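Tronen peel and stick wallpaper, cream – 6 months on

Bought six rolls of this in March for the box room and the bit of landing outside it. Meant to write this up at the time, never did. Posted June 23, 2023 on the old account and it vanished, so this is the longer version.

Price first. £20 a roll, delivered. Cheaper than the Heinonen one I had in the basket for weeks, and the Heinonen samples were thin, you could see old paint through them. Tronen is thicker. Not fabric thick but decent.

Putting it up. Instructions are one sheet, small print, mostly drawings. Wash the wall, let it dry, start at the top. I skipped the washing on the first strip and it came away overnight. My fault. Did the rest properly and no bother since.

Pattern matching is the slow part. Repeat is roughly 65 cm so you lose a fair bit off each roll. Judite Gouveia came over to hold the bottom end while I smoothed and I would not try it alone, the backing curls up and sticks to itself. Plastic smoother in the box is useless, used a folded tea towel insted.
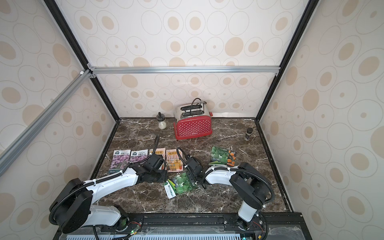
Cream background, tan and beige circles and ovals.

Corners. Inside ones fine. Outside ones want a very sharp blade, change it often. I have one ragged edge by the door and I see it every single time.

Cleaning – damp cloth only. Tea came off, biro did not.

Latifa Cherkaoui had the Arent grey stripe in her flat in Cluvham and took it down after a damp winter, said it pulled paint off with it. Can't speak for this one, havent tried removing a full strip. The corner I lifted came up clean.

Smell for a day or two, window open, gone.

Seams have opened slightly above the radiator. Everywhere else flat. Four stars, would be five with a proper smoother. Order one roll more than you think.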